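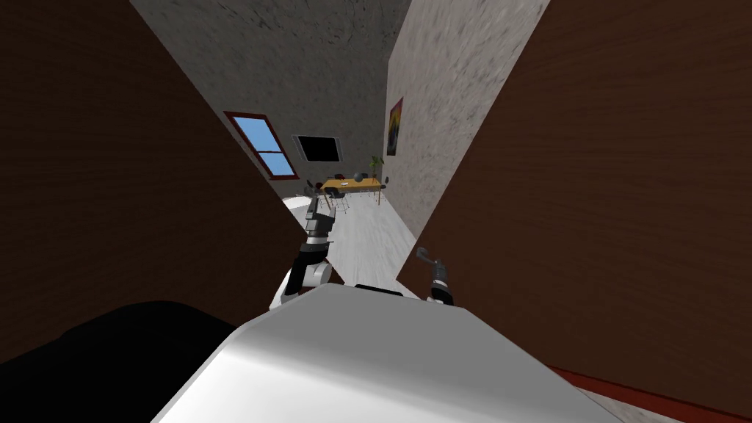
Bruveck Application Notes and Equipment. Posted 1 July 2019 by the Bandska product group

Bandska two-arm mobile unit: doorway demonstration package
Order code 2236

Overview

Bandska is a wheeled base with a white body shell and two arms, built for indoor work in homes, offices and light service areas. The doorway package adds the passage planner, the arm tuck controller and a license for Nair, the simulator in which both were developed. Customers who already own a Bandska can add the package without changes to the base or the arms.

The package is shown at the Pikia demonstration site in two parts. The first part runs in Nair, on a screen, with the view taken from the head of the robot. The second part runs on hardware in the test hall. Most of the questions we get concern the first part, so most of this page does too.

What is demonstrated

The task is travel through a double doorway with both leaves open, from a corridor into a furnished room. The leaves are not folded flat against the walls. Each one stands at an angle, which leaves a tapering passage, and the arms have to be kept inside that passage along with the base. A single-leaf door is available as a second exercise on request.

The goal point is set near the dining table at the far end of the room. The operator selects it on the map, confirms the heading and releases the stop. After that the planner handles the approach, the passage and the exit. The operator can take over with the hand controller at any time, and visitors are encouraged to do so at least once, to compare the result with the planner's own path.

A standard Nair session at Pikia takes 20 minutes. It covers a planned run, a manual run and a replay of both with the collision log open. Groups with more than one operator should book consecutive sessions.

How the passage planner works

The planner treats the base and each arm as separate volumes. A conventional base planner draws one outline around the whole machine and checks that outline against the map. With two arms held forward, the outline becomes wide at the front and the planner rejects openings that the robot can in fact clear. The Bandska planner checks the three volumes independently at each step and moves the arms when that buys clearance.

In practice the sequence is as follows.

Approach. The base lines up with the center of the opening. Lateral error must be within tolerance before the front of the base reaches the frame. If it is not, the base backs up and tries again.

Tuck. The arms move to the position stored for that width of opening. The two arms need not match. On an off-center approach the planner will often hold one arm higher and farther forward than the other, and visitors sometimes take this for a fault. It is normal behavior.

Passage. Base speed is limited and the arms are held. The planner does not move an arm between the door leaves unless the measured clearance drops below the threshold set by the operator.

Exit. The arms return to the ready position once the rear of the base has cleared the leaves. The speed limit is lifted at the same point.

The minimum opening for a double doorway with default settings is 114 cm, measured between the nearest points of the two leaves. Narrower openings can be run with the arms fully stowed. In that case the tuck step takes longer and the robot arrives in the room without its grippers ready for use.

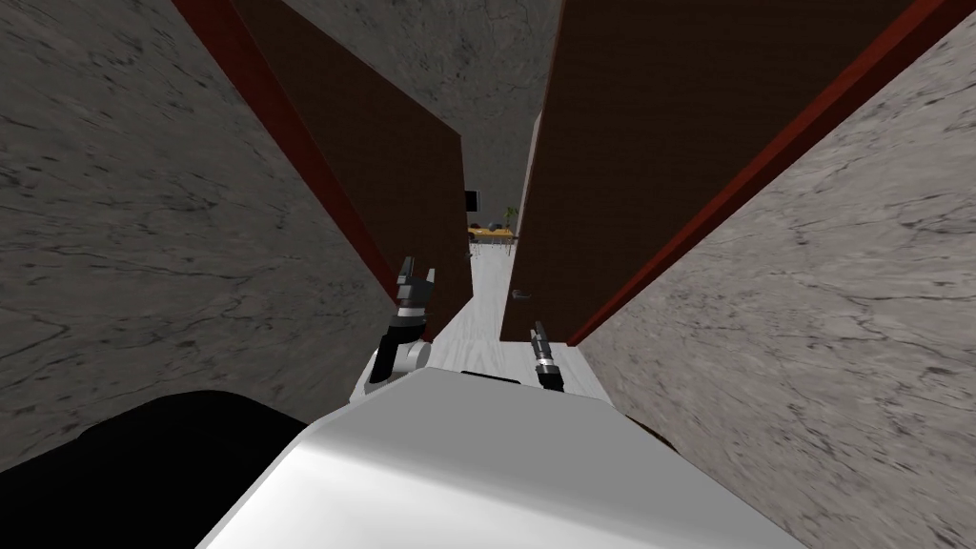 Door hardware needs to be entered in the map. A lever handle projects from the face of the leaf, and with the door standing open it may project into the space the gripper needs. Nair scenes carry handle geometry as a separate layer, which can be switched on or off in the clearance check. Leave it on. Most of the contacts logged by visiting operators during manual runs are between a gripper and a handle or between a gripper and the free edge of a leaf. Contacts at the base are uncommon, as operators tend to watch the base and forget how far forward the arms reach.

Thresholds and changes in floor material are handled by the base controller and are not part of this package. See the base manual for permitted step height.

View and camera settings

The head view is the default for all sessions. It shows the upper surface of the body at the bottom of the picture and the grippers beyond it. New operators usually find that one gripper is easier to see than the other, depending on arm position. The head can be tilted down to bring both into view, at the cost of losing the far end of the room. An external view is available in replay but is locked during the runs, in order to keep results comparable with the hardware session, where no external view exists.

The view has a fixed field width. Straight walls close to the robot appear at a steep slant, and distances along the corridor are easy to misjudge. The clearance readout should be used for any decision about distance.

Scenes

Nair ships with 133 indoor scenes, each with doors that can be set to any angle. The scene used for the standard session has gray marble textures on the corridor walls, red door frames, dark brown door leaves and a pale floor. The contrast between frame and wall makes the opening easy to pick out, for the operator and for the door detector. It is an easy scene in that respect. We use it for first sessions for that reason, and visitors who want a fair test of the detector should ask for one of the low-contrast scenes, in which frame, leaf and wall share one color.

Textures are flat renderings applied to simple shapes. They are adequate for detector training when mixed across scenes. They are not adequate as the only training source, and the detector supplied with the package was trained on both rendered and recorded material.

Furniture can be moved between runs. Small objects on tables have mass and will fall if pushed. Potted plants are treated as solid obstacles out to the edge of the leaves, so a plant beside a doorway will reduce the measured opening.

Comparison with hardware

The hardware session uses the same planner, the same thresholds and the same hand controller. Three differences should be expected.

Door leaves in Nair hold the angle they are set to. Real doors drift, close on a spring or move with the air in the building. The hardware planner repeats the clearance check more often during passage and will stop if a leaf moves.

The simulated floor is level and has uniform friction. Base positioning in Nair is therefore better than on most real floors, and the lateral tolerance should be widened when settings are carried over. The package includes a conversion sheet.

Arm motion in Nair does not include cable drag. With the factory cable routing the effect is small. With customer tooling at the wrist it may not be, and the tuck positions should be checked by hand at low speed before the first run.

Package contents

Passage planner, installed on the Bandska controller
Arm tuck controller with stored positions for single and double doorways
Nair license for one workstation
Door detector
Hand controller profile
Settings conversion sheet
Printed quick start guide

Not included: workstation, hand controller, grippers, base unit. The hand controller supplied with any Bandska sold since February is compatible. Earlier controllers need a firmware update, which can be done by the customer.

Requirements

Bandska base with both arms fitted. One-arm units can run the planner but the tuck controller will report an error at startup and must be disabled.
Controller software at the current release.
A map of the work area with door positions entered. Leaf angle may be left blank if the detector is in use.

Booking a demonstration

Sessions at Pikia are held by appointment. Give order code 2236 when booking and state whether the hardware session is wanted. Visitors may bring their own floor plan, with door widths and handle positions marked, and it will be loaded into Nair before the visit if it arrives in a supported format. Plans brought on the day can be loaded only if the schedule allows.

Closed shoes are required in the test hall. There is no such requirement for the Nair session. Log files from both sessions can be taken away on request, including the collision log and the stored tuck positions.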